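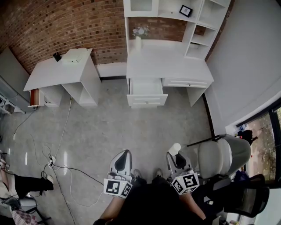 Words by Szu-yu Kan, updated 8/23/22

Hello, and come on in! I'm Szu-yu, and Skirkemeck is my small furniture painting business. I buy tired old desks, tables and shelves, mend whatever wants mending, and paint them (nearly always white, I can't help myself) for people who work from a corner of the bedroom or the end of the landing.

I started with one desk for my sister. She wanted cubbyholes and a drawer that didn't stick, and I spent most of a July fighting with that drawer. Then her neighbour wanted one. We've now sent out 1,042 pieces, and I still rub a candle stub along the runners before anything leaves.

Our room has a brick wall and a grey polished floor, and I love both, although the floor shows every speck of dust. White desks look lovely against the brick, and I like a vase of flowers on top so you can picture the thing at home and not in a shop. The cables I'm less proud of. Sorting those is on my list, somewhere under the invoices.

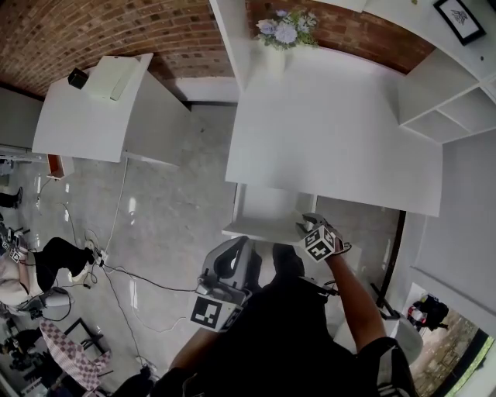
We have three main ranges. Lunari is the desks with a hutch on top, Ko is plain tables with shelf space underneath, and Vultard is the wall cubbies, which sell faster than I can paint them. If you can't choose, bring your measurements and sit at a few things. Open the drawers, lean on the tops, put your bag where you'd put your bag. I'd much prefer you did that than guessed!

There are four of us these days, and one of us will always answer your email, usually me, usually with a cup of tea going cold. Delivery is free within the county, and we carry upstairs as well, so please tell us about any tight bends before we set off.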